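Feltell Street Shared Workspace
Fit-out and Storage Working Group
Minutes, February meeting

Present: Hamish Geddes (chair), Lachlan McIver (minutes), R. Solby, P. Kinsella
Apologies: none
Meeting opened 2:00 pm

1. Minutes of previous meeting
Accepted with one correction. Under item 4, "desk height" should read "desk clearance". Moved Geddes, seconded Kinsella.

2. Floor coverings
The grey carpet in the main room is to be retained for the current lease period. Kinsella has a quote for edge repair at the kitchenette door and will circulate it. Solby asked whether spare tiles were left over from the original installation. McIver to check the store room.

3. Tabletop storage
3.1 The group reviewed the use of open wire baskets for small supplies kept on the tables. McIver reported that the present mix of cardboard trays and ice cream tubs does not stack and has no consistent footprint. The Skiltivow basket was put forward as the standard item. Price is $18 per unit, with no delivery charge on orders of 20 or more.

3.2 Placement. Geddes proposed that the basket sit mid-table with its long side parallel to the long side of the table, clear of the cable grommet. Kinsella preferred the rear edge. It was noted that a basket at the rear edge obstructs power leads on any table fitted with a grommet. Geddes' proposal adopted.

3.3 Contents. Lidded cylindrical containers are to stand upright in the basket, lids on. Loose items are to go into a lidded container first, as the gaps between the wires will not hold pens or clips.
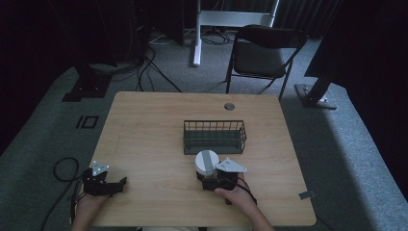
4. Asset tags
4.1 Tables are to be tagged at the edge of the top, where the tag can be read without moving the furniture. Tags fixed to the underside during the last audit are to be replaced as tables are next moved. Solby to order stock.

4.2 Baskets will not be tagged individually. They will be entered in the register as a single line under consumables.

5. Table surfaces
Solby reported ring marks on 2 of the light wood tables near the window. Felt pads under the baskets were discussed. Kinsella considered them unnecessary where the base is smooth. No decision; Kinsella to inspect the base of the Skiltivow unit and report.

6. Purchasing
Motion: that 20 baskets be purchased at the price given in 3.1, charged to the furniture line. Moved McIver, seconded Solby. Carried.

7. Actions
McIver: spare carpet tiles; place basket order
Kinsella: circulate carpet quote; report on basket base
Solby: tag stock
Geddes: amend the room guide to reflect 3.2 and 3.3

Meeting closed 2:50 pm. Next meeting to be advised by the chair.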